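Open day at the Isden workshop, Thu 11 May

I was promised robots and a sandwich, and by half past ten I had seen the sandwich. The train to Pestwood stops at every hedge, the bus from the station goes round the reservoir first, and the sign for the Isden building points firmly at a tire shop. I went in through the tire shop. They were very nice about it.

Isden is where the Lineren evening college runs its second-year automation class, and once a year they open the doors while the students are in the thick of their projects. You sign a sheet, you get a sticker, and you are turned loose on a corridor that smells of floor polish and solder. The visitors this year were mostly parents, plus two men in matching fleeces who wanted to know the torque of everything.

I had come for the manipulation project, which the class calls "the puzzle table." The task sounds like something you'd give a toddler on a rainy afternoon. A small square children's puzzle lies on a green marbled surface, and an arm has to go down to it at a spot the students have chosen. The toddler would be quicker. The toddler would also be asking for juice.
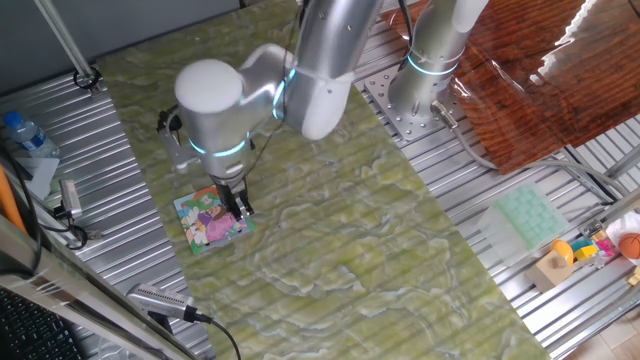

The gripper down on the right side of the picture, on the green tabletop.

Lai-ching Wei, who teaches the class, gave the introduction standing up, with one eye on her students the whole time. The project is marked on the logbook as much as on the motion. Every run gets an entry, including the embarrassing ones, and the group's log stood at 397 runs that morning. They need 1,000 before the final presentation in July. One of the fleece men did the division on his phone and went quiet.

She was good on why a flat thing is a nasty thing to work with. A block has sides you can get hold of. A thin square lying on a table offers you almost nothing, so the angle and height of the approach matter a great deal, and a couple of millimeters too low means you are now doing a project about tabletops. I asked if that had happened. She said it was in the logbook.

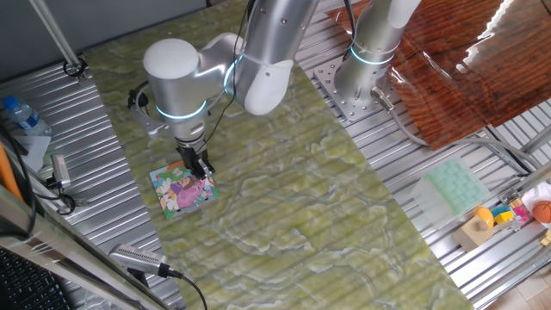
Most of the questions went to Yi-chun Yuen, a student who had drawn the job of talking to the public and bore it well. She explained that her group spends far more time writing down where things are than making anything move. They have a shared file of positions, which has reached 3,911 lines, and a strict rule that you may not "tidy" it without telling the others. I gathered there had been an incident with tidying. A small boy asked her if the robot liked the princess stuff. She told him it had never complained.

There was also a long talk about light. A shiny surface throws the ceiling lamps straight back at you, and what a person ignores without thinking can cause a camera real trouble. The students have argued about moving the work along the mat, away from the worst of the glare, and the argument has its own page in the log. I read it. It gets heated around the second paragraph.

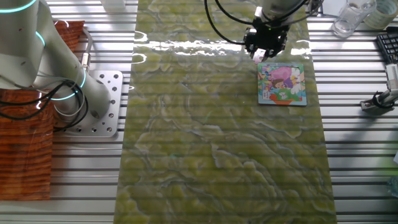
Gripper just above the top edge of the puzzle, with the glare farther across the mat.

I stayed longer than I meant to. Watching an arm approach a cartoon very carefully is oddly restful, a bit like fishing, and the crowd fell into the same hush. When a run finished, people looked at each other to see if clapping was allowed. One father clapped. His daughter moved to the other side of the room.

The rest of the building took me twenty minutes. The Polishchuk room, named after whoever paid for the windows, had a line-following contest for the first-years, with 2 entries left by the time I arrived and a good deal of tape on the floor. I backed the slower one and it lost. Coffee was in the corridor, from an urn, in a strength I would describe as cautious.

If you go next year, take the earlier bus, wear shoes you can stand in, and ask to see the logbook. The students will pretend to be reluctant. The tire shop closes at four, so after that you will have to find the proper entrance, and I can't help you there.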